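Tube racks, frosted patches and other small joys of a tidy bench

2023-10-22

I have been meaning to write this post since the summer, and a rainy Sunday with a full pot of coffee seems like the right time. It's going to be long and it's going to be mostly about plastic tubes. If you came here for the bread posts, the next one is coming in December, I promise!

So. We reorganized the bench. If you have never worked in a lab, a bench is just a long table where everybody's stuff ends up, and ours had been filling up for years. Boxes of tips from three different suppliers, a jar of markers (mostly dried out), a tray of caps with no tubes to go with them. I love the people I work with and every one of us is a slob in a slightly different way. Aleksi Harju keeps his timers in a mug. I keep my notes on the backs of glove box lids, and then I throw away the lids.

The push came when I couldn't find a set of samples I had spun down myself two days before. They were in the fridge the whole time, in a rack behind another rack, with the writing facing the wall. I stood there with the door open and the fridge beeping at me and thought, okay, enough.

Starting with the boxes

I took a whole afternoon and pulled everything off the shelves above the bench. I mean everything. There's something wonderful about an empty shelf, even a stained one. I wiped them all down, found a Moltby catalog that was older than some of our students, and sorted what was left into what we use every week, what we use now and then, and what we should give to the group downstairs.

The weekly things went back on the lowest shelf, at the height where you can reach them sitting down. Tubes on the left, caps and film next to them, tips on the right. The now-and-then things went up top in Cukora bins, the ones with the lids that fold back on themselves. I like those bins a lot more than I expected to. They stack without wobbling and the label slot takes a normal index card, so you can change your mind without peeling anything off.

I also counted the tubes, because I was ordering more and wanted to get it right for once. We had 2,152 of them. In a lab our size! Half the boxes had been opened, used for one experiment and shoved behind a new one. I cancelled the order and felt very rich.

The case for clear racks

I have opinions about racks now. We used to have the wire kind with the coating, and the coating had come off at the corners, so they left little rust freckles on the bench. Then we had foam ones, which are cheap and light and swallow the entire tube, so all you see is a cap. A cap tells you nothing.

Clear acrylic is the way to go if you can get it. You can look at the tube from the side and see how much is in it and whether there's a pellet at the bottom without pulling it out and holding it up to the light like a jeweler. The stepped ones are even better, where the back row sits higher than the front, and you can see what's in the back without moving the front. I found one on a high shelf under a stack of paper towels and I was so happy that I took it around to show people. Reactions were mixed.

They do scratch, so no scrubbing pads. Warm water, a drop of dish soap, a soft cloth, and leave them upside down on a paper towel. Don't spray them with alcohol, either. Ours went cloudy in one spot where somebody had been wiping them down with ethanol every night, and there may be tiny cracks in there too. I'm keeping it anyway, for dry things.

Write on the patch

Every conical tube we buy has a little frosted patch on the side, and for years I ignored it and wrote on the cap. Please don't be like me. Caps get swapped. You take two of them off at once, set them down, the phone rings, and now you have a mystery. Teal caps all look the same once they're lying on the bench!

Now I write on the patch first: initials, what it is, and the day. The cap gets a number only, so I can find it from above. The pen matters more than you'd think. I tried a regular office marker and it wiped right off with a damp glove. The fine-tip Rarnis pens have held up in the freezer so far, and they come in a blue that I find very cheerful.
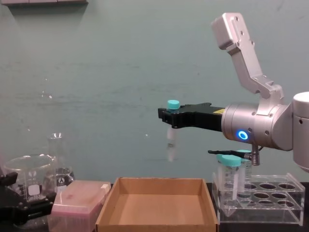
How I fill a rack now

I start at the left end and work right, front row first. It sounds too simple to write down, but before this we each filled racks in our own way (Aleksi starts in the middle, I don't know why) and you could never tell at a glance what belonged together. With everything starting from the same end, I can walk up to somebody else's rack and make a decent guess at what's going on.

I leave one column open between sets. Empty holes used to bother me, as if I was wasting space, and now I think they're the best part. They're where the tube goes while you're doing something with its neighbor.

Before I go home I do a 10 minute sweep. Racks back against the wall, loose caps in the caps bin, anything without writing on it goes into a tray marked "whose?" and stays there until Friday. The tray had 55 tubes in it the first week. Last Friday it had two, and both were mine.

Still on the list: a drawer divider for the pipettes, which I keep looking at on the Kettunen site and closing the tab, and a better spot for the gloves. The small size is always at the bottom of the pile – always – and I'm the one who wears small. If you have a glove holder you love, tell me about it in the comments. I'd take one that screws to the side of a shelf, and I'm not fussy about the color.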